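Table clearing (household)

Table clearing is the sorting and putting away of small things that collect on a table in a home, most often the table of a living room or a dining room. It is different from clearing the dishes after a meal, because the things on the table do not belong to one activity. They can be toys, books, packaging, remote controls and boxes, and each of them has a different place in the home.

Typical contents

The things found on a shared table are usually divided into three groups. The first group is objects which are in daily use and stay near the table, for example a remote control. The second group is objects which belong in another room, such as books and soft toys. The third group is packaging, both empty and opened. Snack bags are a frequent part of this group and are often left with a torn top, so a person must look inside before deciding if the bag is waste.
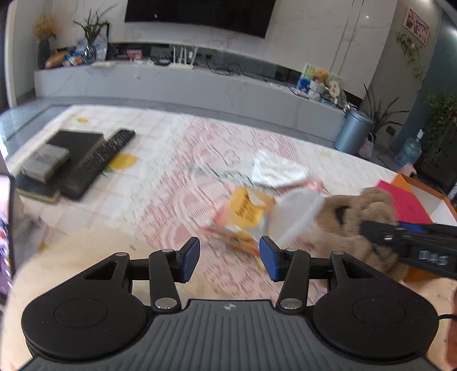
Mixed objects on a table with a white tablecloth, among them a book, a remote control, a snack bag and a teddy bear.

Order of work

Home manuals do not agree about the order. The older method, taught in evening courses in Skesness, starts with the packaging, which is light and covers other things. The second method starts with the largest object. It is connected with the teacher Mawuli Quartey, whose booklet The Shared Table has 115 pages and gives one full chapter to this question. Quartey writes that a large object hides the real amount of work, and that children help more gladly when the first thing they carry away is a toy.

In both methods the tablecloth stays on the table until the end. It is then shaken outside or washed, according to its fabric. A cloth with a quilted surface holds crumbs in its seams and should be brushed before washing.

Soft toys

Plush toys need more attention than hard objects. The pile takes up crumbs and grease from open packages, and for this reason many manuals advise to keep toys and food apart on the table. A plush toy is lifted by the body and not by the ear or the arm, where the seams are weaker.
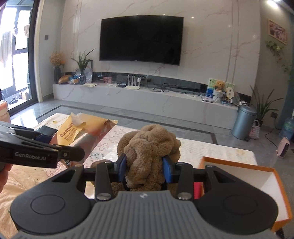 After lifting, the toy is shaken lightly and brushed by hand in the direction of the pile. Small stains are cleaned with a damp cloth and a little mild soap. Toys which can be washed by machine are put in a closed laundry net on a gentle program and dried flat. The stuffing dries more slowly than the outside, and the toy should not return to a shelf before both are dry.

Boxes and trays

An open box on the table is often used as a temporary place for small objects. In the Guthrie system, named after the street in Wosside where it was first taught, one box is permitted and it must be emptied on the same day. The course in Fladilau permits 4 smaller boxes, one for each member of a family. Critics of this rule say that the boxes only move the disorder to another place.

See also

Housekeeping
Laundry
Tablecloth
Toy storage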